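Workshop Tips: Notes from the Open Day at Jestico

I spent a January afternoon at the Jestico open day, where two robot arms were being shown at ordinary assembly and handling jobs. I went for the machines and came home with a list of things to do differently at my own bench. Most of it applies to anyone who puts together or repairs plastic furniture.

Turn the chair over before you start. You can get at the legs and the underside of the seat without crouching, and the weight sits where it is most stable.

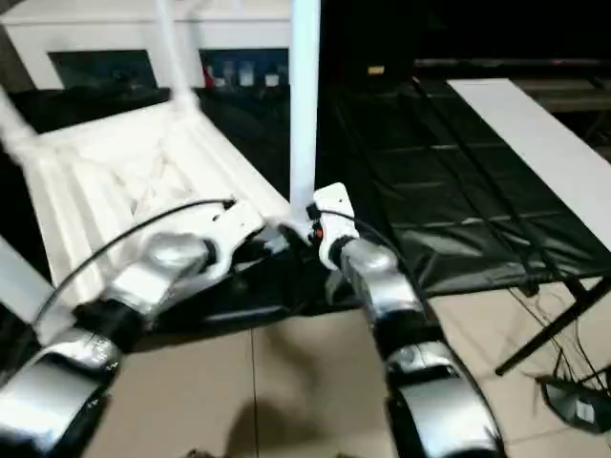
Holding a light chair still is harder than holding a heavy one. It slides whenever you lean on it. Use one hand on the seat and the other low on the leg, near the base, as the two arms did with the white chair at Jestico. If you hold a leg up near its foot, you get a lot of flex and very little control. The same goes for stools and small tables.

Cover the surface first. Black plastic sheeting from a roll works well and shows up white screws and clips that would vanish on a pale floor. Mine is from Masano and cost 23 dollars. I tape the corners, as it creeps when you drag things over it.

Check molded parts before fitting them. Tilt the part under a strong light and look along the ribs and inside corners for cracks.

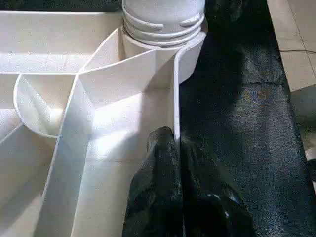 Go over any threads with a dry toothbrush. Grit in a plastic thread will make it bind, and forcing it can strip it. Start every threaded part by hand and turn it backward until you feel it drop, then forward.

Ginevra Mancuso, who led the 35-minute demonstration, told us to practice on soft material too. Cloth bunches up and catches, so push slowly and stop when you feel it pull.
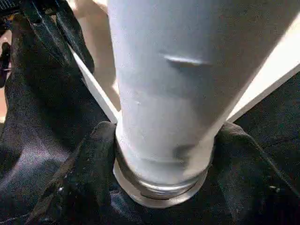 Pale cylinder with a metallic collar, pressed into black fabric.

Keep cables on the outside of your work. If you use a corded driver, run the cord over your shoulder or along the outside of your arm so it can't snag on a leg.

Press from both sides at once when you need to steady a seat. Pushing from one side only walks the chair across the table. 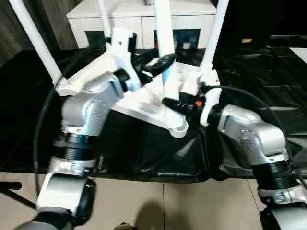

A second person is the easy answer. If you work alone, two padded clamps will do. I use the Flundholm ones with rubber faces and put a folded rag under each. Tighten them a little at a time, switching sides, and stop before the plastic bows.

The next open day is in the same hall, Room 206. Doors open at 2 p.m. Parking is behind the building, and the Sales desk at the entrance has the handout with the clamp sizes.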